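How to apply for a start-up grant after a training course

I finished the catering course at Gulldale in April and spent the next few weeks muddling through the grant form, so I thought I'd write up how I did it (and where I went wrong!).
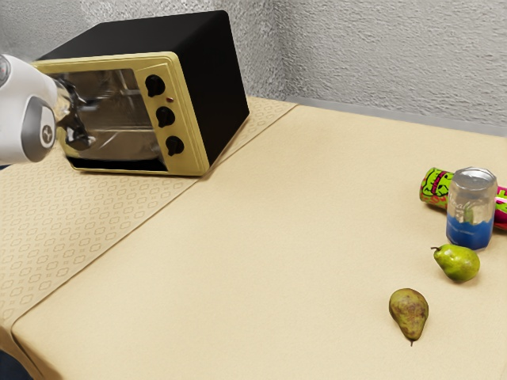

Kasia replied to my last post to ask whether you have to be out of work to apply. No, you don't, but your hours have to be under the limit on page 4, and mine only just were.

Start with your course certificate. Scan both sides, as the stamp is on the back, and I had my first form sent straight back for missing it.

Next, the costs. The most you can ask for is £3,000, and they want a price against every item. My mixer and pans came to £731 from Sugden, and I put the rest down to stall fees, insurance and a proper sign. Get written quotes, even for small stuff. A screenshot of a basket won't do.

Then there's the business name. I'd picked Zestetti months before and still managed to spell it two different ways on the same form. Check it matches your bank letter!

Send the lot by recorded post or hand it in at the Gulldale job centre, where they'll give you a receipt. Keep that somewhere safe, you'll need the number on it when you ring up to chase.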